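Etley Paper Handling – hotel room set, known issues

We love this set! Thin paper is a great workout for a two-handed robot policy, and hotel rooms are full of it. It holds 1046 episodes of human hands handling booklets, maps and cards, recorded for training the Marnach arms. Please read the fault notes before you train on it, though.

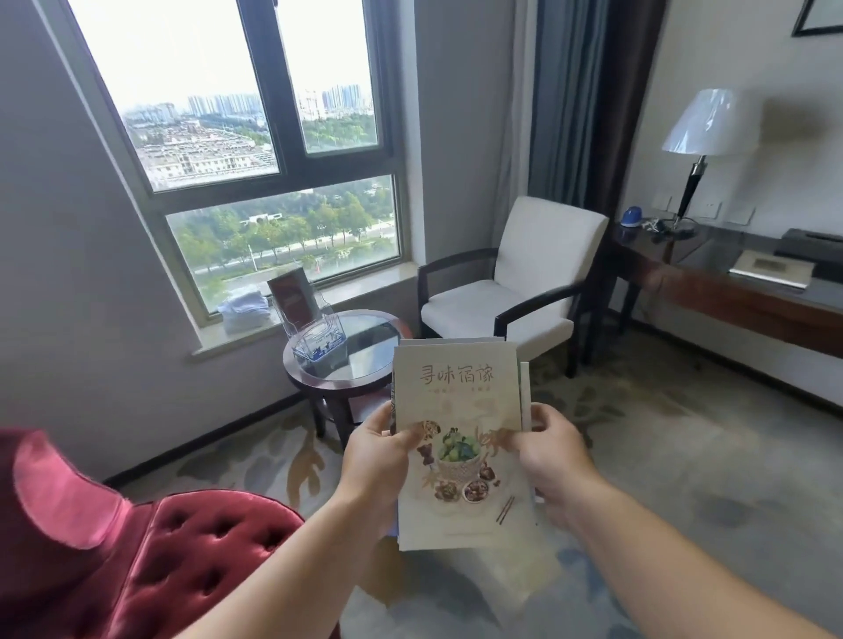
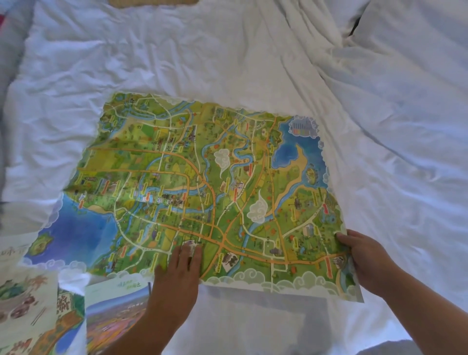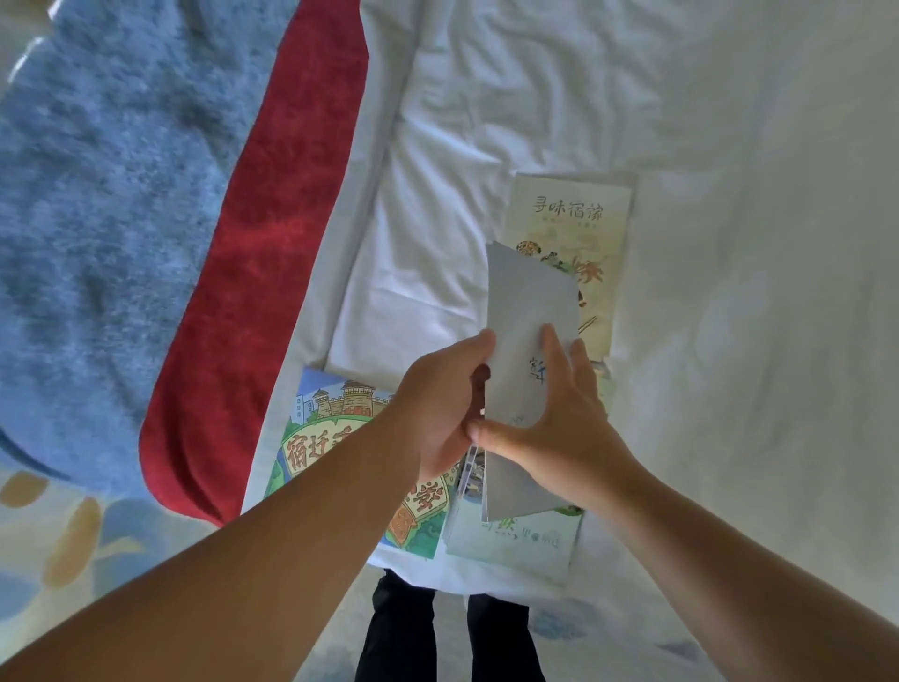 Fault 1: double picks. In the May trials the policy took two sheets for one in 80 runs. The wrist force reading barely changes with a second sheet, so the arm carried on and tore a fold when it pulled.

Fault 2: late stop. The Tukara controller kept squeezing after a stop command. Nothing worse than crumpled paper came of it – but keep fingers clear of the grippers until you have firmware 2 installed.

What changed: we relabeled every grasp with a sheet count, and 783 episodes now pass the Georgiev check. The rest are still in the folder marked "review". Try them too, they're full of fun edge cases!

Last updated Monday, November 13, 2023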